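Toast for a Packed Sandwich, Without the Sog
Posted by Venkatesh Reddy
Filed under: Lunch, Small Ovens

A pop-up toaster is fine if you eat over the sink. For a sandwich that has to survive until noon, I use the toaster oven and a little patience, mine being limited to 8 minutes.

1. Set the oven to 353 degrees. Your knob will not say 353. Get close and move on with your life.

2. Open the door all the way and lay the bread on the wire rack, one slice to start. Ovens have hot spots, and one slice is a cheap way to meet them. 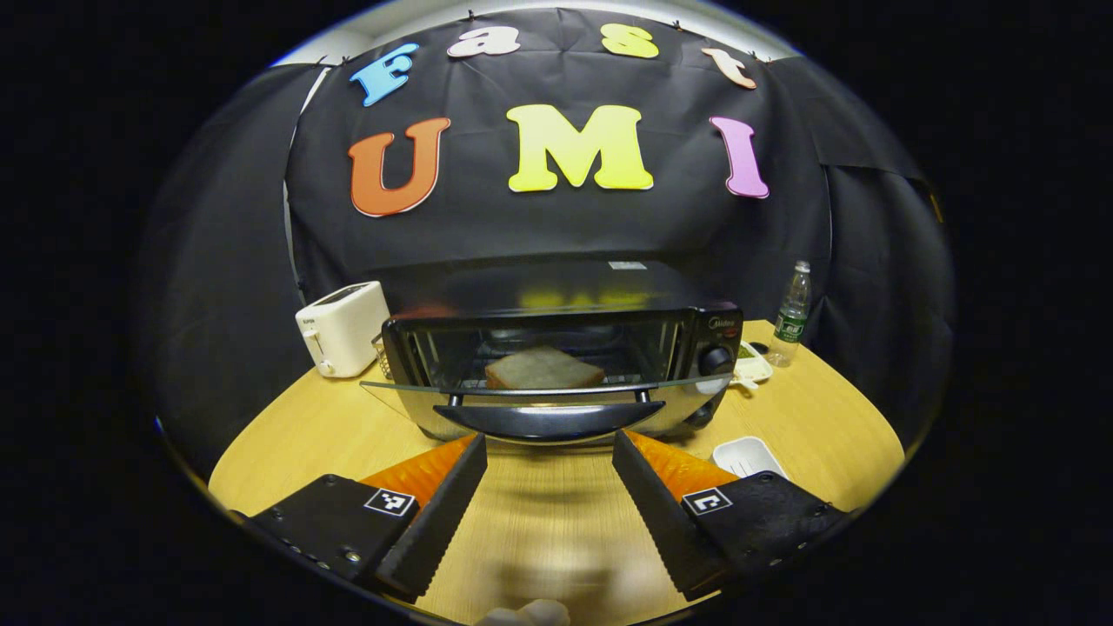 3. Close the door and check after 2 minutes. You want a dry surface, with no real color. Crunch is lovely at home and gravel by lunchtime.

4. Let the bread cool completely. Warm bread plus plastic wrap equals a small, sad greenhouse.

5. Dry your lettuce. Then dry it again, like you mean it.

6. Fill, press gently and wrap tight. Rolls work too, and forgive more.

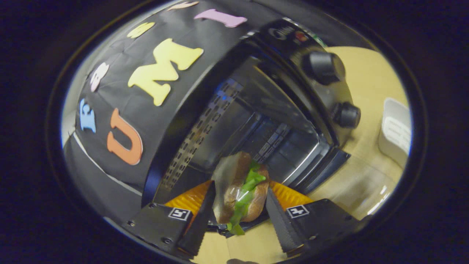 7. Keep it cold, and keep it out from under your laptop. Tomato travels separately and goes in at your desk.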